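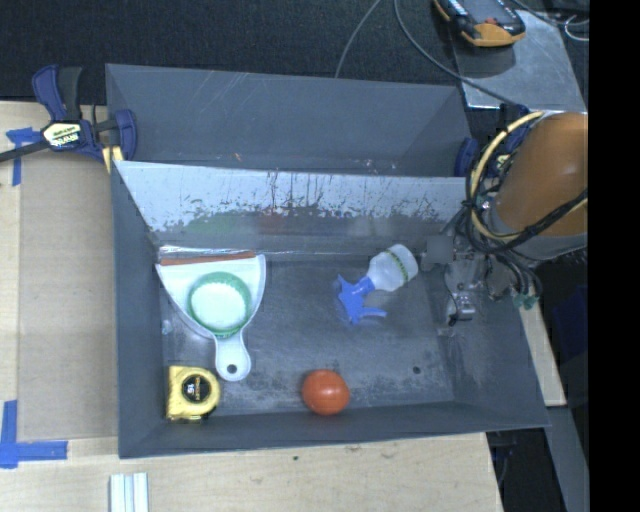 Why does dust collect in a house even when the windows are shut?
Dust comes mostly from things already inside the house, such as cloth, skin and paper, and more is carried in on shoes and through small gaps around doors.

What dust is

Dust is a mixture. It is made of very small solid pieces, called particles, that are light enough to be lifted by moving air. A single pinch from a bedroom shelf may hold threads from clothes and blankets, flakes of dead skin, soil, pollen, soot, pet hair and bits of insects. The mixture is different in every room. Kitchen dust often holds flour and grease. Dust near a front door holds more soil and sand.

How small it is

Particles are measured in micrometers. One micrometer is one thousandth of a millimeter. A grain of beach sand can be 500 micrometers across. A grain of pollen may be 30. Many pieces of house dust are smaller than 10, and you cannot see one of those without a microscope. You can see a layer of dust on a shelf when a great many particles lie close together.

Why it floats

Gravity pulls every particle down. Air pushes back against anything that moves through it. This push is called drag. A marble is heavy for its size, so drag hardly slows it. A dust particle has very little weight compared with its surface, so drag slows it a great deal. Large particles reach the floor in seconds or minutes. The smallest can stay up for many hours, and a person walking past is enough to lift them again.

Why it sticks

When two surfaces rub together, tiny electric charges can move from one to the other. This is static electricity. A charged surface pulls dust toward itself. Plastic holds its charge well, so plastic objects often get dusty fast. Water also makes dust stick. A damp cloth picks up more than a dry one because the thin film of water holds the particles to the cloth.

Why a dustpan leaves a line

The front edge of a dustpan is thin, but it has some height. Large crumbs are pushed up over the edge by the brush. Fine dust passes under it wherever the edge does not touch the floor. Move the pan back a little and sweep again, and the line gets thinner each time. Some pans have a soft strip along the edge. The strip bends to follow the floor and closes most of the gap.

Try it: a dust test

You need two pieces of clear sticky tape, two index cards, a pencil and a magnifying glass. Ask an adult to cut a hole the size of a coin in each card.

Stick tape over each hole so that the sticky side faces up. Write the name of a room on each card. Leave one card on a bedroom shelf and the other near the front door. Wait 11 days. Then hold each card up to a window and look at the tape through the magnifying glass. Draw what you find. Long curly pieces are usually threads. Sharp, shiny pieces may be sand.

Words to know

Particle: a very small piece of something.
Drag: the push of air against a moving object.
Micrometer: one thousandth of a millimeter.
Static electricity: electric charge that stays on a surface.

Text by Zdeňka Hrnčiar. Checked by Roald Sæther.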